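Cindard Club Grippers

Hi, and welcome to our student project! I put this folder together for the Birnex class. It has 54 short takes of tabletop chores, all done with the hand-held grippers, and the Lozano notes are in there too. 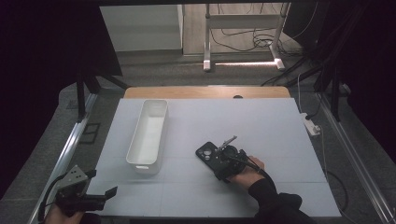
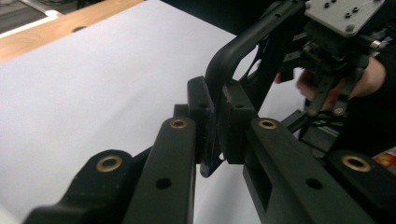
My part is the labels, so please be nice (there are 20 so far!). I tag each take by what's on the table, and a phone next to a white bin gets both words, plus "pair" if both grippers are in view. Updated 18 June 2025.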